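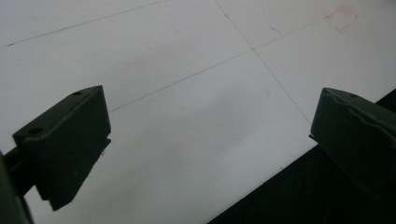 Marking out the big white surface

Hello again, and welcome to the June gallery! This one is all about the flat, fiddly, pencil-and-ruler end of making things, so if you came for finished pieces you'll have to be patient with me. The picture at the top goes with this first bit: faint grey pencil lines across a white surface, splitting it up into large panels. I do like a faint line. You can always go over it later if you change your mind about how bold you feel, and a soft rubber takes it away without leaving a groove (mostly).

I'm drawing up panels for the Clirkdale screen, the folding one I've been going on about since the winter. I had it all planned on the back of an envelope and then scrapped the lot on Wednesday, because the proportions looked mean. Wider panels, fewer of them, much happier!

A few notes for anyone who asked about the marking out

Pencil: a 2H, kept sharp. I used to use whatever was in the jar and ended up with grey smudges all the way up my sleeve.

Ruler: the long metal one from Sachdeva, which was more than I wanted to spend, but the edge is dead straight and it doesn't skate about.

Order of work: long lines first, right across, then the short ones. I check corner to corner before I draw anything fancy inside a panel, and then I go and put the kettle on and check it again.

Panel size: 55 cm by 79 cm for the finished screen. I tried going narrower and it looked like a row of cupboard doors.

What's coming next

The pattern itself, which is a loose leafy thing I've borrowed from an old Verkach curtain (my favourite, now sadly more hole than curtain). After that it's colour, and I'm still dithering between a proper mossy green and the blue Netano do in the little tins. Do tell me which you'd pick, I could go on swapping them round all summer.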